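Workshop notebook – Thursday, late

Right, writing this up before I forget it all, because the last time I left glue notes until the weekend I ended up with three scraps of paper and no idea which pot any of them belonged to.

Today was hide glue day. I've been wanting to settle the argument about the drawer bottoms on the Lenutik cabinet (the little one with the bowed sides) and whether we can get away with the same glue for the veneer and the carcass. I'd been using up the end of the Sturnel pearls, and the new bag of Stosis turned up on the doormat this morning, so it seemed daft not to try them side by side!

Soaked both overnight, well, the Sturnel overnight and the Stosis from breakfast, so not a fair race. 30 grams of each in cold water, just enough to cover. The Sturnel swells up like frogspawn and drinks everything. The Stosis is a finer grind and clumps if you tip the water on top of it, so put the water in first and sprinkle. I didn't, and spent ages squashing lumps against the side of the jar with a lolly stick. Somebody please write that on the lid.

Warmed both in the old pot. The thermostat is reading low again. I checked with the brewing thermometer and the dial wants turning down by 5 degrees from wherever you think it ought to be. I've put a bit of tape on it. If you use the pot and it smells like a wet dog by lunchtime, it's too hot, turn it down.

First impressions: the Sturnel comes off the brush in a nice long string and grabs quickly, nearly too quickly for veneer in a cold workshop. I had the first test piece down and was still fiddling with the edge when it decided it had had enough of me. The Stosis gives you longer. It's thinner too, and I wasn't sure about it at all until I'd done the rub joints, which went together beautifully, a few strokes and then that lovely moment where the two bits of pine stop wanting to slide. I do love that. 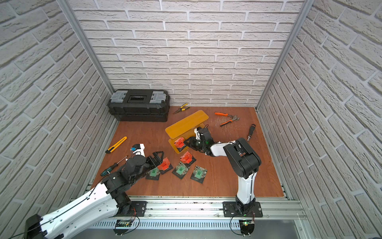
The rub joints are on the top shelf with pencil marks on the ends, S for Sturnel and a circle for the Stosis (yes, I know they both start with S, hence the circle). Please don't knock them, lean on them, or borrow them as a doorstop. I want to break them next week once they've properly hardened, and I want to see whether the wood goes before the glue does. My money's on the wood for both, but I've been wrong about pine before.

Veneer next. I cut squares from the tail end of the Tokgöz walnut, the leaf with the split in it that we were never going to use for anything respectable. Packet number 253, in case we ever want to match it. It's buckled like a crisp, so I damped it and pressed it between boards with newspaper for most of the afternoon, and it came out a good deal flatter than it went in. Still a bit of a wave near the split. Left it alone.

Hammer veneering with the Stosis was a pleasure. I worked from the middle outwards, zigzag, with the iron just warm and a damp rag between, and had time to go back over one corner that had lifted. Tapped all over with a fingernail afterwards and found one hollow patch the size of a penny. Ironed it again, pressed it with the hammer until it cooled, tapped again, no hollow. With the Sturnel I found two patches and only got one of them down. I might try that one again with a pinch of urea in the pot to slow it up, but I'm not keen on adding things until I know what it does plain.

One moan: the newspaper stuck to the Sturnel piece where the glue bled through at the split. I've got half a crossword glued to a nice bit of walnut. Baking paper next time.

Cost, since it was asked at tea – the Stosis is dearer by the bag, but I used less of it, so I don't think there's much in it. I'll work it out properly when the invoice turns up. Order number ends 141 if anyone else gets to the post first.

So for the Lenutik cabinet I'm leaning towards Stosis for the veneer and finishing off the Sturnel on the glue blocks, where a fast grab is exactly what you want. Drawer bottoms stay dry in their grooves whatever we do, so that argument can stop now. (It won't.)

To do:
– break the rub joints
– scrape the crossword off
– more baking paper, more lolly sticks
– find out why the pot is drifting, might just be the dial slipping on its spindle
– leftover glue is in the fridge in the two jam jars, labelled. It is NOT marmalade. Chuck it by the end of September if I haven't used it

5 comments
30 shares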